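The Quiet Floor

I have now been a member of Arnton library for seven years, and in that time I have borrowed, by the library's own reckoning, 474 items. I know this because they have started printing your running total at the bottom of the receipt, like a taxi meter. Next to it is the amount of money you have supposedly saved by not buying the books. Mine is frightening. I have seen no sign of that money anywhere in my house.

The receipt is part of the improvements. We also have a new machine for returns, which swallows the books one at a time and thinks about each of them, and a new name for the upstairs, which used to be called Upstairs and is now The Quiet Floor. I was all for this. I had opinions about noise long before I had any grounds for them, and the idea of a whole floor set aside for people who don't want to hear your phone call struck me as the best use of council tax since the bins.

What I hadn't reckoned on is what quiet does to everything else. Downstairs, where the toddlers are, you could eat a bag of crisps inside a biscuit tin and get away with it. On The Quiet Floor a man unzipped his coat on Thursday and four people looked up. I was one of them. I looked up with real venom, and then had to sit there for an hour in my own coat, slowly cooking, as I couldn't very well unzip mine after that.

Then there's the matter of my stomach, which has always been chatty around eleven and now has the acoustics it deserves. I've tried a bigger breakfast. I've tried coughing over it, but a cough is worse, and a cough that is plainly covering for something is worse still.

I was up there to read the Graken, all 400 pages of it, a history of the canal at Avville that I'd reserved back in the spring and which finally turned up in September with somebody's bus ticket on page 100. They had given up there. I can see why, it's the start of the chapter on drainage rights, but I felt I owed it to the pair of us to push on.

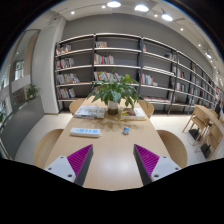 Drainage rights, I'm sorry to report, get rather good. There is a feud over a sluice that goes on for three generations and ends with a wedding and a court case in the same week, and the author clearly has a favourite family and is trying hard not to let on. I laughed out loud at one point. You can imagine how that went down.

So I've taken it home, where the fridge hums and next door are doing something to their skirting boards, and I'm getting through it at twice the speed. The bus ticket has gone back in at page 100 in case they want another go. After that I've got the Symonenko reserved, the one about salt, and I'm ninth in the queue – which at the rate Arnton reads should see me sitting down with it some time after the next lot of improvements.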